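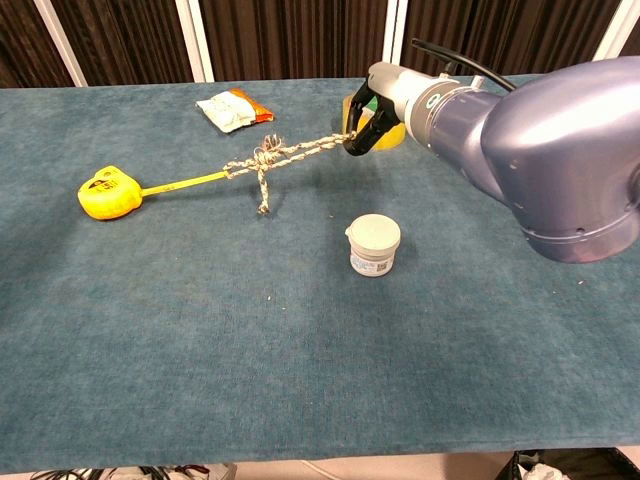
在山谷里走慢一点:和一位徒步向导的谈话

Sulska是一个山谷的名字,在地图上很小。从下面的小镇坐班车上来,路有38公里,弯很多,最后一段贴着河走。我在这里住了一个星期,星期天的下午,请Didetti客栈的向导和我谈了两个小时。他不希望我写他的名字,他说山谷里的人都认识他,外面的人不需要认识他。我的中文是后来学的,他说的是当地话和英语,下面的引文由我翻译,意思我和他核对过。

他做这个工作以前是种苹果的。果园现在还在,由他的姐姐管理。“有几年苹果卖不好,客栈的老板问我,能不能带两个客人去上面的湖。我就去了。那天我带他们走的是我小时候放羊的路。”

那个湖叫Fuvora,在客栈上面700米的高处。大多数客人来山谷,就是为了这个湖。我问他,走上去需要多少时间。他不太喜欢这个问题。

“客人都先问时间。我说,你早上六点出发,中午以前可以到。可是有人在第一个牧场就坐下来,拍花拍一个小时,那么他下午才到。这也很好。我只要求一件事,下午三点必须往下走。夏天的云是三点以后来的,先在西边的山口,然后很快就盖住湖了。”

路线有两条。东边的一条穿过松树林,比较长,坡度平均,适合带孩子的家庭。西边的一条沿着溪水,短,但是石头多,春天雪化的时候有两处要踩着水过去。他建议上山走东边,下山也走东边。西边的路他只带有经验的人走,而且要看前一天晚上有没有下雨。

我说我在网上读到,西边的风景更好。他笑了。

“风景是好的。但是你走在那里,眼睛一直看自己的脚。到了晚上我问客人看见了什么,他们说,石头。”

谈到季节,他的意见和旅游手册不一样。手册上说七月和八月最好,他却喜欢五月。五月的时候,高处还有雪,湖的一半是冰,低处的草地已经开满黄色的花。客栈没有住满,厨房的人有时间给你做荞麦饼。缺点是夜里冷,班车一天只有一班,错过了就要再住一晚。

“十月也可以来,”他补充说,“树叶是红的,空气很干净,站在湖边能看到对面国家的山。不过十月白天短,我们要把出发的时间提前。”

客栈有64张床,夏天周末常常全部订满。我问他,游客多了,山谷里的生活有没有改变。他想了一会儿,给我倒了茶,然后才回答。

“改变了。以前村里的年轻人都要去城里,现在有几个回来了,一个开面包店,一个修自行车。这是好的方面。水是另外一个方面。八月的时候,村子上面的泉水不够用,大家都洗澡,果园也要水。去年夏天我姐姐和客栈为这个事情吵架了,我夹在中间,我吃的饭是客栈的,我睡的房子是我姐姐的。”

后来他们商量好,果园在夜里浇水,客栈白天用水,洗床单送到镇上去。他说这个办法不算完美,但今年没有人吵架。

垃圾也是他常常讲的话题。湖边没有垃圾桶,以前有过一个,狐狸每天晚上把它翻倒。现在每个客人出发前领一个布袋子,自己的东西自己带下来。他告诉我,橘子皮也要带下来,很多人以为橘子皮可以扔在草里,可是在那样的高度,它很久都不会烂。

我请他给第一次来的人一些建议。他说得很具体。鞋子要在家里穿过几次,不要穿新的。早上出发时应该觉得有一点冷,如果出发时很暖和,就是穿得太多了。水带一升就够,半路的Mertens牧场有泉水,可以直接喝。牧场的主人卖羊奶酪,只收现金,最好准备小面额的。牧场有两只大狗,叫得很凶,但是拴着,从房子的左边绕过去就行。

“还有,请不要对着羊群大声喊。城里来的人很高兴,一高兴就喊。羊跑散了,牧场的人要找到天黑。”

最后我问他,自己休息的时候去哪里。我以为他会说一个秘密的地方,他说他去海边。每年冬天去一次,住在朋友家里,什么山也不爬,早上走到港口,看人家卖鱼。

“在海边我也是游客,”他说,“我也问很笨的问题。我问渔夫,为什么今天的鱼比昨天贵。他看我的样子,和我看那些问时间的客人是一样的。”

谈话结束的时候,外面开始下小雨。他要去告诉第二天的客人,早饭改到五点半,路线走东边。我也报了名。

实用信息:班车从小镇汽车站开出,夏天每天三班,春秋两季每天一班。去Fuvora湖不需要门票。向导要提前一天在客栈前台预约,每个小组最多八人。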